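Barracks privatization: who pays for damage found after pre-inspection?

Posted in Military Housing and Installations, 25th October

Our unit moved into the privatized unaccompanied housing at Rovthorpe in March. Irkinis manages it under a ground lease. At pre-inspection I noted a cracked window seal and a soft spot in the floor. Irkinis has now billed me $779 for the floor and says the form on file shows no defects. My copy does. Does the charge go through my chain of command, or is it a civil matter between me and the company?
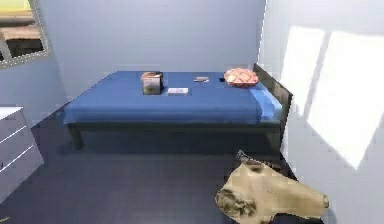
I have not signed anything since the bill arrived. Rent is paid by allotment, and I do not want it touched while this is open.

Miyuki Tanabe

It is a landlord-tenant matter first. The company cannot take the money out of your pay by itself. Send a written dispute to the property manager, attach your copy of the form, and ask for theirs with the signature page. Then give both to the installation housing office and ask about the formal dispute process. Legal assistance will read your lease for free.

Do not stop the allotment.

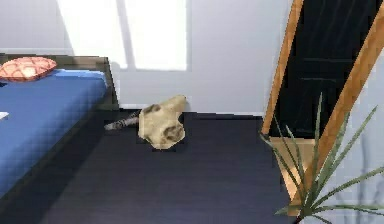
Check which lease version you have. At Ellcombe the older one ran 21 pages and put the inspection terms in an addendum that some residents never received. If yours has an addendum, the deadline for reporting defects is probably in there.

Precious Khumalo

Same company, different post (Cantero). They billed me $1,216 for carpet and dropped it after the housing office got involved. Took forever. Keep your emails.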